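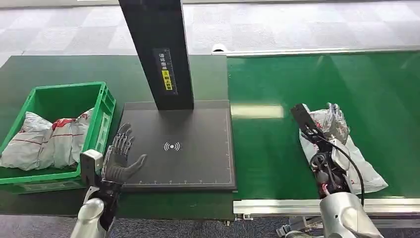 当サイトではCookieを使用しています。閲覧を続けると、Cookieの使用に同意したものとみなされます。

読みもの > 短編 > 待つ機械

待つ機械

「待つんですよ、こいつは」と客は言った。

私はドライバーを置かずに聞いていた。電子ドラムの修理を長くやっていると、機械に性格を見つける人が月に一人は来る。雨の日だけスネアが太くなる。前の持ち主の癖が残っている。電源を入れてから一曲目は必ず走る。たいていはコンデンサが抜けているか、ボリュームにガリが出ているか、本人が一曲目に緊張しているかのどれかだ。

客がカウンターに載せたのは、Garcombeの Ikidel だった。現物を見るのは久しぶりだった。八〇年代の終わり、六角形のパッドがもう誰にも欲しがられなくなったころに出た箱で、マイクをつなぐと生の太鼓を聴き取り、それに合わせて内蔵のシーケンサーを走らせるという触れ込みだった。当時の広告には「ドラマーの呼吸を読む」とあった。読めるわけがない。中身は帯域フィルターと比較器と八ビットのCPUで、読んでいるのは呼吸より空調の低音のほうが多かったはずだ。

「待つというのは」

「フィルを入れるでしょう。ちょっと長めの、拍からこぼれそうなやつを。普通の機械なら先に行っちゃう。こいつは待つんです。頭を叩くまで、次の小節を出さない」

「テンポ追従が付いてますからね、それ」

「切ってあります」

客はそう言って、パネルの右端のスイッチを指した。確かにスイッチは下がっていた。スイッチが下がっていることと機能が切れていることは別の話だと、私は口の中で言った。三十年前の接点の言うことを真に受けていたら、この商売はできない。

修理票に書いた。症状、テンポ追従オフ時に同期が揺れる。客の欄には「揺れるのではなく待つ」と書き足された。人の伝票に勝手に書くのはやめてほしいと思ったが、見積もりの前なので黙っていた。

「直したいんですか」

「直してほしくないんです。待つのが本当かどうか、見てもらいたい」

それは修理じゃなくて鑑定だ。鑑定は料金が違う。そう言うと客は、かまわないと答えた。Rikdaleという湾沿いの町で週末だけバンドをやっていて、来月そこのNamという店で、この箱と二人きりで一時間やるのだという。箱と二人きり、と言ったのだ。私は値段を少し高めに書いた。

Ikidelについては、ばかばかしい話がいくつも出回っている。いちばん有名なのは後期ロットの話で、製造番号が2,259より後ろの個体だけROMが違い、開発者の一人が退社の直前にこっそり書き換えていったことになっている。何を書き換えたかは話す人によって変わる。クローズドハイハットがわずかに遅れるという人もいれば、夜中に勝手に鳴ると言う人もいる。売り手はこの話が大好きだ。後期ロットと書くだけで値段が倍になる。私は後期ロットを前にも開けたことがあって、入っていたのは前期と同じROMに、違う色のシールを貼ったものだった。シールの色が音を変えるのなら、ケーブル屋が黙っていない。

客の個体の番号は2,447だった。

裏返してその刻印を見たとき、やっぱりな、と思った。高く買わされて、高く買ったぶんだけ何かが聞こえているのだ。人間の耳は財布の近くに付いている。

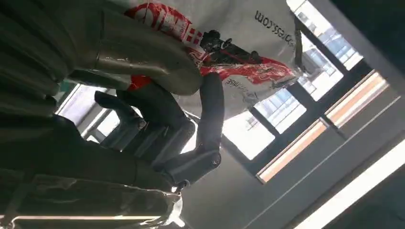
翌日の晩、店を閉めてから蓋を開けた。中はきれいだった。きれいすぎる個体は一度疑うことにしている。誰かが洗って、洗ったことを言わずに売る場合があるからだ。けれど電源まわりの半田は工場のままで、ネジの頭にもほとんど傷がない。電解コンデンサは年齢相応に疲れていた。容量を測ると三割ほど落ちているのが一個。CPUのクロックは正常。ROMのシールは青。前に見た後期ロットは黄色だったが、だからといって何かを言う気はない。

ROMは吸い出した。手持ちの前期のデータと比べると、末尾のほうが少し違う。バージョン表示の文字列が変わり、そのあとに短いかたまりが足されていた。これが例の書き換えだと騒ぐ人がいるのは知っている。逆アセンブルの真似事をしてみると、何のことはない、外部メモリーカートリッジを認識するための手順らしかった。カートリッジは結局発売されていない。出なかった付属品のための命令が、三十年間だれにも呼ばれずに入っている。寂しいと言えば寂しいが、古い機械の中はそんなものだらけだ。

それから追従スイッチを外して接触抵抗を測った。

思ったとおり、切れていなかった。レバーを下げても接点のあいだに細い漏れがあって、時々オンの側に見えてしまう。緑青の粉が橋になっている。これで説明はつく。マイク入力から太鼓の音が入る、切れているはずの追従がときどき働く、フィルが長引けば機械は頭の一打を探して小節を引き延ばす。客にはそれが待っているように聞こえる。鑑定終わり。私は修理票に「接点不良」と書いて、冷めたお茶を飲んだ。

ここで蓋を閉めてもよかった。

閉めなかったのは、鑑定料を取る以上、直した状態で何も起きないことも見せなければならなかったからだ。因果関係というのは片側だけでは売れない。接点を磨き、疲れたコンデンサを替え、スイッチを戻し、オフの位置でテスターが無限大を指すのを確かめた。念のためスイッチへの配線を一本外して、追従回路が物理的に働きようのない状態にした。そうして奥の部屋の練習パッドの横にマイクを立て、録音機を回し、自分で叩いた。

私はドラマーではない。ドラマーだった時期はあるが、あれをドラマーと呼ぶなら、カラオケに行く人は全員歌手だ。内蔵の八ビートを流して、その上にスネアだけ乗せる。四小節ごとにフィルを入れる。最初は拍にきっちり収まるフィル、次に少しこぼれるフィル。三度目に、わざと頭を叩かずに手を止めた。

機械は進んだ。当たり前だ。

もう一度やった。進んだ。何度やっても進んだ。録音を波形にして小節の頭を並べてみると、定規で引いたようにまっすぐだった。私は満足した。満足してしばらくその画面を眺めていたと思う。世の中には、測れば消えるものが多すぎる。消えたあとに測った人間の手柄になるのならまだいいが、たいていは夢を壊したと言われるだけだ。
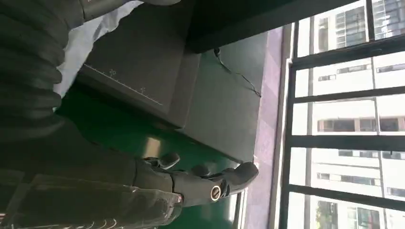 客に電話をした。スイッチの接点です、直しました、もう待ちません。そう伝えると、電話の向こうは少し黙って、それから言った。

「あなたが叩いたんですか」

「ええ」

「それじゃ、待たないでしょう」

失礼な話だと思ったが、反論の材料がない。私のフィルには待つ価値がない、という主張は検証が難しい。そこがこの手の話のずるいところだ。霊感のない人の前では幽霊は出ません、というのと同じ形をしている。出ないことが全部、出る側の証拠に数えられる。

私は客に、引き取りのときに自分で叩いてみればいいと言った。配線は外したままにしておく。録音機も回す。波形を一緒に見て、まっすぐだったら鑑定料に立ち会い料を足す。曲がっていたら、と客が聞くので、全部ただにすると答えた。こういう賭けは胴元が勝つようにできている。

客が来たのは二〇一九年五月二十四日金曜日の夕方だった。日付を覚えているのは録音のファイル名に付いているからで、特別な日だったからではない。自前のスティックを一組と、くたびれたスネアを一台持ってきた。私の練習パッドではだめなのかと聞くと、だめじゃないですが、と言ってスネアをスタンドに載せた。条件が変わると比較にならないのだが、まあいい。追従回路は配線ごと死んでいる。鍋を叩こうが鐘を叩こうが関係ない。

テンポは客が決めた。かなり遅かった。箱のキックは例の、段ボールに水を入れて落としたような音で、発売当時からほめる人が少ない。そこに客のスネアが乗った。

うまい、というのとは少し違った。客の叩き方には、次の一打をまだ決めていないような隙間があって、聴いているこちらが前のめりになる。そういうドラマーは時々いる。私が一緒にやっていたバンドが私を外して入れたのも、そういう人だった。それはこの話とは関係がない。

八小節目でフィルが来た。長かった。こぼれた、と思った。スネアの音が切れて、客の右手が上がったまま降りてこない。箱のキックも鳴らない。

それから両方が同時に鳴った。

私は録音機を見た。赤い灯はついていた。客は何も言わずに叩き続け、十六小節目でまた同じことをした。今度は私も数えていたつもりだが、遅いテンポで数えるのは難しい。人間の数え方は、期待しているものに合わせて伸びる。だから機械を回しているのだ。

演奏が終わると、客はスティックをそろえて膝に置いた。

「見ますか」

「見ます」と私は言った。

波形を並べた。客は隣で腕を組んでいた。一小節目から七小節目まで、頭はまっすぐに並んでいる。八小節目の頭から九小節目の頭までが、長かった。708ミリ秒、長い。十六小節目のあとも長い。こちらは少し短めで、しかし長いことには変わりがない。あとは全部まっすぐだった。

客は勝ち誇ったりしなかった。それが腹立たしかった。

私は考えられる原因を挙げた。電源電圧の瞬時低下。隣の店の冷蔵ケースが動くと照明が暗くなることがある。替えたコンデンサの初期不良。スネアの振動で基板のソケットが浮いた。録音機のほうが書き込みを落とした。カートリッジ認識の手順がどこかで呼ばれ、ありもしないカートリッジの返事を待っていた。これはかなり良い仮説だと自分でも思った。端子が空いていればノイズを拾う。スネアの響き線が近くで震えれば、何かは飛び込む。返事がなければ、しばらくして諦めて先へ進む。待つ、という動作の説明としてはそれで足りる。

「フィルのときだけ?」と客は言った。

「二回じゃ、だけとは言えません」

「二回しかフィルを入れてないですよ」

「だからもっと入れてもらわないと」

客は笑って、もう一回やりましょうか、と言った。私はソケットを押さえ直し、冷蔵ケースの店が閉まるのを待ち、録音機を二台にした。二度目の演奏では、フィルは何度も入った。箱は一度も待たなかった。客の手が上がっているあいだに、キックは平気な顔で先に行った。波形は端から端までまっすぐだった。

「ほら」と私は言った。言ったが、何が「ほら」なのかよくわからなかった。

「今のは待たせようとして叩いたから」と客は言った。

そういうことを言うのだ、彼らは。

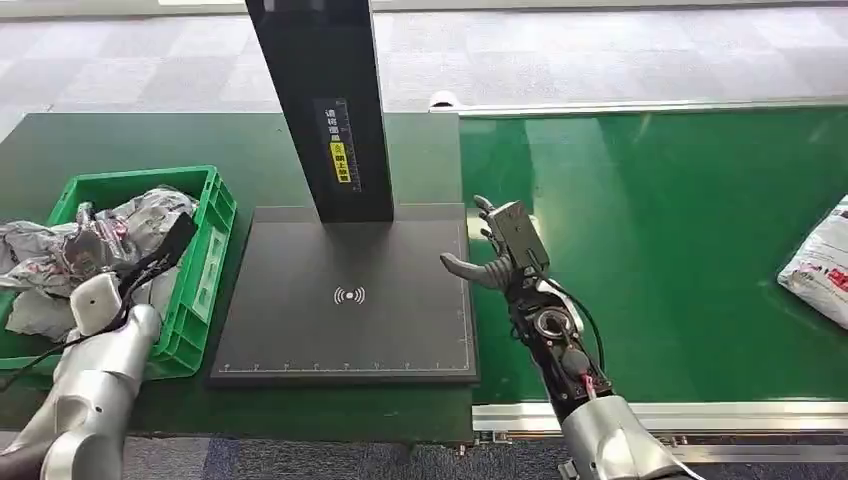
賭けの扱いは面倒なことになった。曲がった波形が一本ある。曲がらなかった波形も一本ある。私は半額を提案し、客は全額払うと言い、少し押し問答をした末に、鑑定料はなし、部品代と接点の掃除だけをもらうことにした。領収書には「点検一式」と書いた。鑑定結果を書く欄はもともとない。

配線をどうするかと聞くと、外したままでいいという。それでは追従機能が使えなくなると説明した。使ったことがないからいいと言われた。私なら戻す。機械は設計どおりの状態で渡すのが筋だし、次に開けた誰かが、線が一本外れているのを見て、前の修理屋は何を考えていたのかと思うだろう。私だってそう思う。それで、基板の裏に小さな札を貼った。「配線、意図的に外してあります」。三十年後に読む人がいるなら、その人はきっと何か大げさな話を作る。

客が帰ってから、波形のファイルをもう一度開いた。別のソフトでも開いた。録音機のほうが落としたのだとすれば、スネアの余韻がどこかで段になっているはずだった。拡大していくと、余韻はなめらかに細くなって、そのまま部屋の雑音に沈んでいた。雑音は切れ目なく続き、遠くで車が一台通り、そのあとでキックとスネアが重なって立ち上がっていた。二つの立ち上がりのずれは、私の画面では見分けられなかった。

録音機は落としていない。そこまでは認める。

カートリッジの仮説はまだ生きている。吸い出したROMの末尾を印刷して、作業台の前に貼ってある。命令を一つずつ追っていくと、端子に問い合わせたあと、決まった回数だけ空回りして戻ってくる箇所がある。その回数とクロックから時間を計算すると、708には遠く足りない。何周かすれば近づくが、ぴったりにはならない。どこかで私が読み違えているのだろう。この時代のCPUの資料は誤植が多い。

翌月、Rikdaleまで電車で出かけた。用事があったのだ。湾の反対側に古いミキサーを手放したいという人がいて、見に行くついでがあった。ミキサーは電源が死んでいて、フェーダーも半分動かず、言い値は冗談のようだった。断って外に出ると夕方で、Namまでは歩いてすぐだった。

店は狭く、煙草と潮のにおいがした。客席の後ろのほうに立って、飲みたくもない炭酸水を頼んだ。卓の前の若い男が、今日は箱のほうの音が大きいですよと、聞いてもいないのに教えてくれた。

一時間のうち、あの箱が待ったように聞こえたのは一度だけだった。終わりに近いところで、長いフィルのあと手が上がり、店じゅうの音が消えた。グラスを置きかけていた人が、置くのをやめた。私も息を止めていたと思う。そして鳴った。

周りの人たちは拍手も歓声もあげず、何も起きなかったような顔で聴き続けていた。そういう曲だと思っているのだ。そういう曲なのかもしれない。箱の停止ボタンは客の左足の届くところにはなかったが、暗かったし、私の位置からは手元の全部は見えなかった。フットスイッチを隠すくらい簡単だ。私の店で隠していなかったのは確かめたが、Namでは確かめていない。

録音はしなかった。録音機は鞄に入っていた。電池もあった。

帰りの電車で修理票の控えを出した。症状の欄に、私の字で「揺れる」とあり、その下に客の字で「揺れるのではなく待つ」とある。私は自分の書いたほうに線を引こうとして、やめて、横に「未確認」と書いた。電車が揺れて、字が曲がった。

店に戻ると留守番電話が一件入っていた。別の客からで、後期ロットのIkidelを買ったのだが夜中に勝手に鳴る、見てほしいという。折り返して、電源を抜いてもまだ鳴るかどうかをまず聞いた。鳴らない、と言うので、では抜いておいてくださいと答えて、見積もりの日を決めた。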